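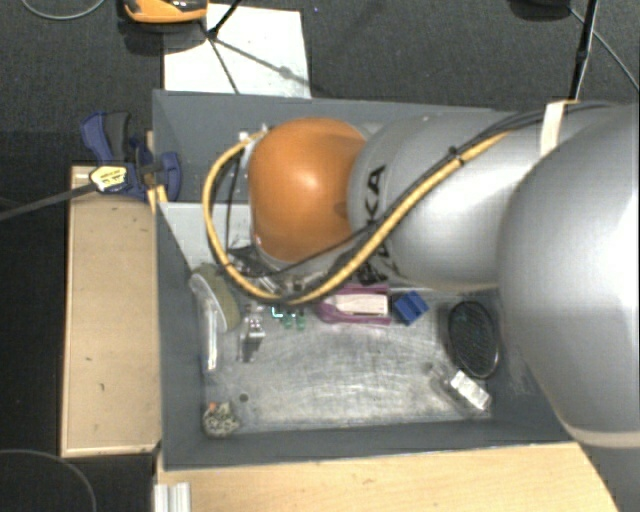

The grey bin, with small things still lying at the bottom.

I have wanted to write about small things for a long time. I don't mean small things in life, like a good coffee or a kind word. I mean the real ones: brackets, bits of plastic, green pieces of something, a cap that must belong to a bottle but you can't find which. In our home they used to live in every drawer. Now they have one place, and I want to tell how I came to this.

When we moved to Kinnear, I brought 8 boxes with me, and one of them had only the word "various" on it. I think everybody who has moved house knows this box. I carried it to the new flat, put it in the cupboard under the stairs and didn't open it for two years. Then in September the door handle in the bathroom came loose, I needed one particular screw, and I remembered that I had put it in "various". I was looking for it until it was dark outside. The screw was not there. I found it later in a sugar bowl.

After that evening I decided to learn how other people do it. I read a lot about sorting, and most of it was too beautiful for me. There were little glass jars with labels written by hand, and drawers with 300 compartments. I bought a set of trays from Votard, with lids that click, and for a few weeks I was very proud. But I noticed that I was putting things next to the trays and not inside them. To open a lid, choose a compartment and close the lid again is a lot of work for one plastic ring.

A deep, open bin is much better for a person like me. Grey is a good colour for it, I think. Anything green or bright blue you see at once when it lies on a grey floor, and even a small silver bracket shows itself when the light falls on it. The difficult one is clear plastic. A narrow strip of it can stay against the wall of the bin for months, and you will find it only with your fingers.

My rule is simple now. Whatever is small and has no home goes into the bin during the month. I don't sort it and I don't feel guilty. At the end of the month I put on the radio, make tea and take everything out, one piece after another. I start with the long things, because they lean on the walls and hide what is under them. Then come the metal things, then the plastic. The very last bits I collect with a piece of tape.

For each thing I ask myself if I know what it is. If I know, it goes to the tools, to the kitchen or to the desk. If I don't know, it may stay for one more month, but only one. This was the hardest part to learn. I was raised in a house where you kept a bit of string even when it was too short to tie anything, and I still hear a voice which says "it will be useful". Sometimes the voice is right - last winter I mended the lamp with a part that I had nearly thrown away.

Metal I keep in an old Pikow biscuit tin and take to the recycling place when it is full. The bus there costs 2 pounds, so I wait until I have some cardboard also. The charity shop on Flullow Road doesn't take loose parts, I have asked, but they were happy to get the Votard trays with the clicking lids.

One more thing about the bin itself. The bottom gets scratched, and in the middle more than at the sides. In the beginning I put a cloth inside to protect it, but small pieces hid in the folds and I had to shake it out over the bath. Now I let it be scratched. I wipe it with a damp sponge after every sorting and leave it to dry before anything goes back in.

Next month I want to try the same with papers. I have 5 folders and all of them are called "important".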